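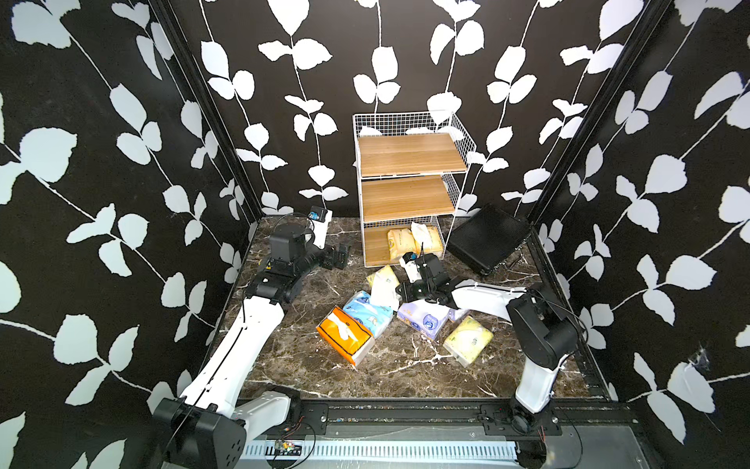 How long should a guild wait before removing a player who has stopped logging in?

Most leaders settle on 15 days, with a message sent before the axe falls. The number comes from habit and has no basis in the rules of any game I play, but it is long enough to cover a fortnight in Portugal and short enough that the weekly raid doesn't collapse.

I have been on both ends of it. I was thrown out of my first guild in Guvville while moving house, during a week when my broadband consisted of standing near a window. I came back to find my cottage where I'd left it, my turnips dead, and a system message informing me that I was "no longer a member of Moonlit Badgers". I was a grown woman with a mortgage and I was properly upset about the Badgers.

For those who have kept their evenings free, Guvville is a town-building game for phones in which you raise a street of small crooked houses, defend it from weather, and pool your efforts with a guild of up to 35 other people to bring down a large boss every weekend. The boss is called Pinari. She is a heron. Damage done to the heron is totted up by guild, the guilds are ranked, and the rewards are handed out according to rank, so every seat taken by somebody who has wandered off costs the others a little bit of lamp oil. It's never very much lamp oil. People have fallen out for good over it.

Ludger Kramer leads a guild called Boonyarit, which he inherited from the player it was named after, who handed over the crown one night with the words "yours now, gotta cook" and has not been seen since. Kramer drives a delivery van and does his guild admin in lay-bys. He keeps a spreadsheet with a tab for each season.

"I had a woman who missed two raids and I sent her a warning," he told me. "It was a template. I'd written it so I wouldn't have to feel anything. She wrote back that she was in labour."

He retired the template. The spreadsheet stayed.

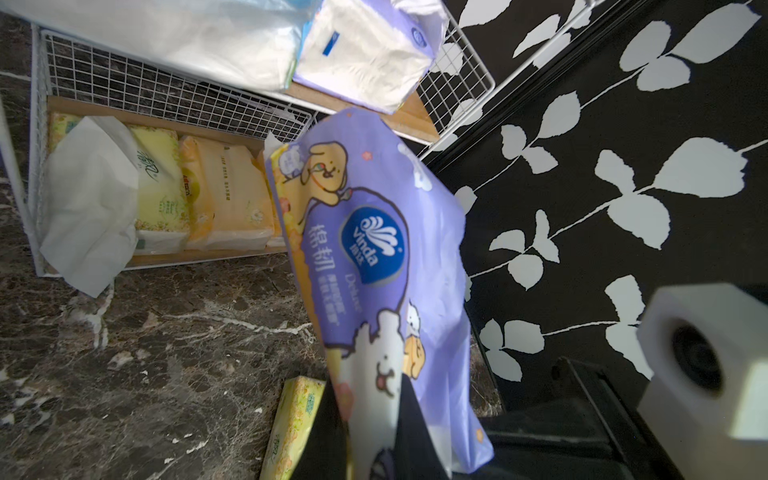
What makes the job so awkward is that the game itself offers almost no help. A leader can see the date of a member's last login and their damage on the heron, and that's your lot. There is no holiday button, no way of parking someone on a bench with their rank intact. You can demote them, which sends a notification with a downward arrow and a sad trombone, or you can remove them, which sends the same notification without the trombone. Players have been asking Zulley, the studio behind the game, for an "away" status since the first summer. Each time a survey goes round, it is the thing everyone writes in the box at the bottom. Each time a big update lands, we get hats.

I like the hats. My baker has a very good one.

In the absence of a button, guilds have come up with their own arrangements, and these tell you more about the people than any profile page. Some put a code in their display name, so that the member list fills up with entries such as "Tomkin (back Sunday)" and "Greta EXAMS". Some keep a second guild next door as a sort of waiting room, with a near-identical name and no expectations, where the tired and the newly parented can water their turnips in peace. Boonyarit has one of these. It is called Boonyarit Annexe, and according to Kramer it now has the livelier chat of the two.

Others go the hard way. Wanpen Boonchu leads a guild in the top 80 and doesn't do waiting rooms. Her rule is pinned above the chat and consists of a single line: miss one raid, explain; miss another, goodbye. She types quickly and without punctuation, and I was slightly afraid of her until we spoke on a call, when she turned out to be eating toast and extremely cheerful.

"People think strict means angry," she said. "I'm never angry. They know the day they join. The guilds where everybody cries are the nice ones, where there's no rule and then one Monday the leader snaps and kicks nine people before breakfast."

I put this to Kramer, who went quiet for a bit and said it had been eleven, and that it was a Tuesday.

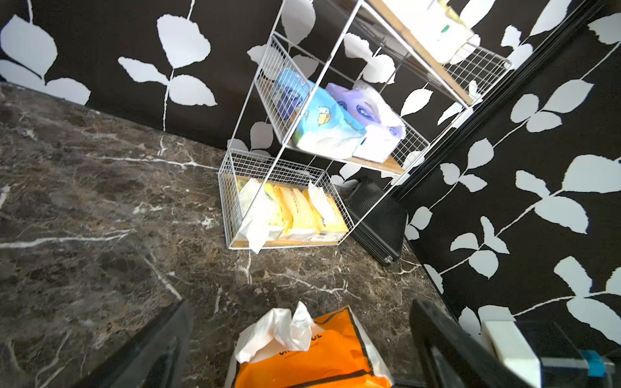 The snapping, when it comes, nearly always comes after an event. Seasonal events in Guvville ask for more logins, more clicks and more heron, and they show up exactly the people who were coasting. July is bad, on account of the Regatta, which runs for most of the month in the part of the year when half the players have children at home and the other half are in a field somewhere with one bar of signal. But winter is worse. The Lantern Week event has its final raid on 23rd December, an evening on which a sensible person is either wrapping something or looking for the tape.

Rattana Rojanasak was removed from her guild in the middle of one such Lantern Week, after almost 2 years of never missing a Saturday. She had been the one who remembered birthdays. She wrote the welcome message new members still see when they join, and she had to ask a friend on the inside whether it was still up. It was. It had her name at the bottom.

"I wasn't even away," she says. "I was logging in every day. There was a bug with the raid screen on older phones and my hits weren't being counted. On his side it looked like I'd done nothing all week."

She sent her leader a recording. He apologised at once and asked her back, and she found she didn't want to go. That seems to be the usual way of it. I asked a dozen or so people who had been kicked by mistake and then invited to return, and most said they had accepted, stuck it out for a week or two, and drifted. You go back in and the chat has moved on to a joke you weren't there for. Somebody called Steve has your seat.

Rojanasak now plays alone, in a guild of one, which she named after her cat. She finishes last in the heron rankings every weekend and reports that the lamp oil situation is manageable.

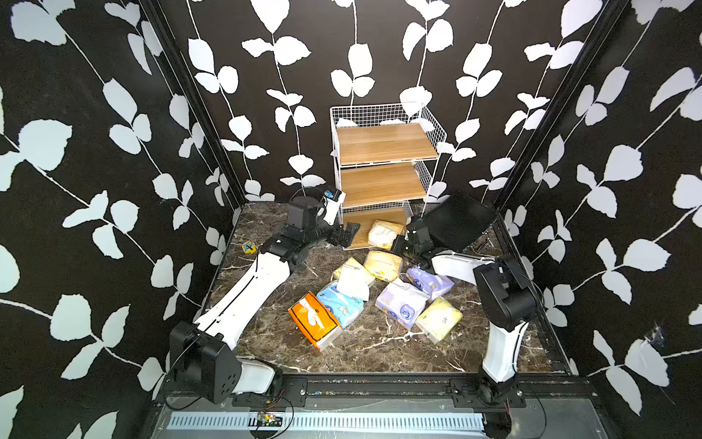

Vilja Väisänen
Contributing writer, games

The most useful advice I came across was from Waraporn Ruangrit, who has led guilds in several games and now mostly advises other leaders who message her in a state. She is against templates and against rules pinned in capitals. She is in favour of asking people, when they join, what they would like to happen if they disappear.

"Just ask," she says. "Some will say kick me, I won't mind. Some will say please don't, this is my only chat. You write it down next to the name. It takes a minute, and then when it happens you're doing what they asked you to do."

She also thinks leaders should say out loud when they are fed up, a week or so before they do anything about it, and that they ought to have a deputy with permission to take the crown off them on bad evenings. She had one who used to lock her out of the kick button after ten at night. She was cross about it at the time and has since been to his wedding.

I have tried the asking. I lead a small guild these days, the Badgers having gone the way of most badgers on a busy road, and I went round all my members with Ruangrit's question over one weekend. The answers were better than I'd expected. One man said he'd like a week's grace and then a rude message. One said she'd rather be removed silently, at night, with no arrow. A player who has never spoken in chat, and whose name is a row of consonants, replied within seconds to say that they would always come back and could we please hold the seat.

So we are holding the seat. They stopped logging in shortly afterwards. Our rank has slipped a bit, and a couple of the keener members have started mentioning lamp oil in a general sort of way, and I have told them I'll look at it after the next heron.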